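Dilow Household Tasks Program
Progress report to the Culley Fund, second period
25 April 2023

You asked for fewer adjectives this time, so we will start with the number. The milestone was 36 household chores. We are prepared to defend 6 of them in front of a skeptical audience, and one of those is wiping a counter that was already fairly clean.

Spending is on plan. The remaining chores are in various stages of nearly working, a condition we have learned to budget for.

Dishes

Most of the period went to dishes. The Plollalum controller can now pick up a plate that lies flat, provided the plate is one it has met before. Loading a rack remains the hard part, as the slot is narrow and the plate will not hold still out of politeness. We set ourselves 30 clean loads in a row by the end of February. We did not get them. Patterned plates gave more trouble than plain ones, and we have stopped buying plain ones so as not to flatter ourselves.

A person given the same job finishes it while thinking about lunch. We mention this because the fund's last letter asked for a comparison.

Thin, stiff objects

Jin, our grasp planner, was rewritten to cope with boards, trays and other things that are mostly edge. Holding one upright is now routine. Putting it down where someone would want it is next period's work. Busy printed surfaces still upset the depth estimates, and the homes we hope to work in are full of them.

Shop floor

The shelf-straightening trial is on hold. The store we had lined up wanted it done during opening hours, and we wanted it done with no customers within reach. Both positions were reasonable. We have asked for a stockroom instead.

Data

We passed 1,000 logged attempts in February. Failures are kept and labeled with the same care as successes, and there is no shortage of material. The labeling guide has been revised to retire the category "almost," which had become very popular.

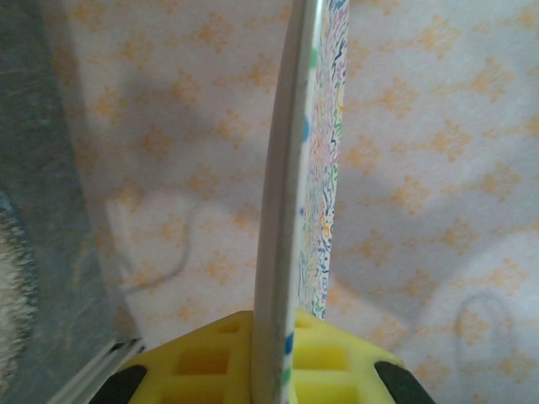
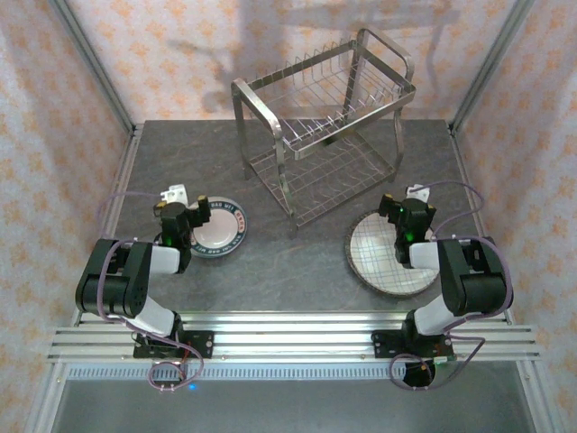 A board held on edge in the yellow gripper, and the two-arm bench with plates on either side of the dish rack.

Dilow Progress Reports, No. 6, page 3

Next period

We propose to drop laundry folding from the schedule and move the money to dishes and thin objects. A revised budget is attached. If the fund prefers to keep laundry, we will need a longer schedule and a second table.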